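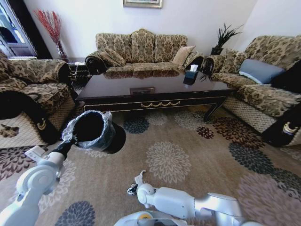
Section 11. Lining the bin and resetting the room

Search this guide Enter a word or part no.

The Pirnitz liner is a clear bag for small round bins. It does one job, and it will do that job if you let it. Most of the complaints that reach us at Pralham come from people who skipped to step 6.

Before you begin

You need one liner, one empty bin and a free stretch of floor. Work over the rug if you like, but have the old bag tied and out of the room first. Patterned rugs hide crumbs very well until you walk on them in socks.

1. Pull one liner from the roll and tear along the dotted line. The dotted line is there. Hold it up to a window.

2. Rub the top edge between finger and thumb until it opens. If nothing happens after a minute, you are rubbing the bottom edge.

3. Lower the bag into the bin and push it down with your fist until it touches the base.

4. Fold the spare plastic over the rim, all the way round. It will crinkle. A smooth fold can be had with patience, but the trash has never commented on it.

5. Run a hand around the inside to let out trapped air. A bag with air under it rises slowly during the evening and offers the apple core back to you.

6. Set the bin down beside the sofa or at one end of the coffee table, where an arm can reach it.

NOTE: The Bravo liner (part 504) is cut for kitchen bins. In a small bin it will hang to the floor like a bridal train.

CAUTION: Do not park the bin on a lacquered tabletop, even for a second. Gloss finishes remember everything.

Resetting the table

7. Clear the tabletop of everything except the tissue box. Cups go to the kitchen. Remote controls go wherever your household has agreed to lose them.

8. Wipe with a soft dry cloth, end to end. Skip the spray polish near gold trim - it collects in the corners and turns to paste.

9. Put the tissue box where people on the sofa can get at it, and pull one tissue up so the next person isn't digging.

10. Brush the sofa seats with the Pusura hand brush. On damask, go with the weave and use short strokes. 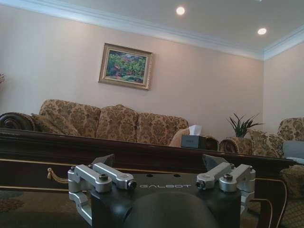 How often should the liner be changed?

Every 2 days in a living room, or the same evening if anyone has thrown away food. Paper and tissues alone can wait until the bag is full.

CAUTION: Keep liners away from babies and small children. Spare rolls belong in a closed cupboard.

Reordering

A roll holds 17 liners. Write to Tươi Quan at the parts desk, and give the diameter of your bin at the rim. "Small" is not a diameter.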